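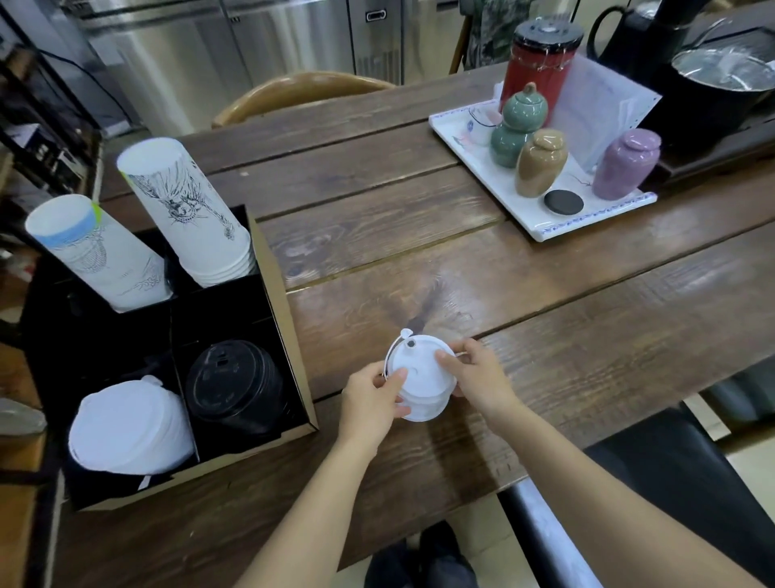

## Molienda y tiempo de extracción: notas de enero

Llevo desde principios de enero repitiendo la misma receta de filtro para aislar una sola variable, la molienda. El molino es un Zokis de muelas cónicas, con 81 posiciones. Agua a temperatura constante, 500 ml por preparación, el mismo lote de café durante todo el mes.

Entre dos posiciones contiguas apenas hay diferencia en taza. A partir de 4 clics el tiempo de caída cambia de forma clara, y el amargor aparece antes de lo que esperaba. Los finos se acumulan en el fondo del papel y frenan la última parte del vertido – el tiempo total, por sí solo, dice poco.

Natália Torres me sugirió tamizar una muestra antes de cada cambio. Lo hice con un tamiz Urkix y el resultado es razonable, aunque se pierde café y la carga estática falsea el peso.

Pendiente:

- Repetir la serie con agua más blanda.
- Limpiar las muelas y recalibrar el cero.
- Probar el filtro Clamix, de papel más grueso.

La hoja de cálculo sigue sin ordenar. La subiré cuando tenga la segunda serie.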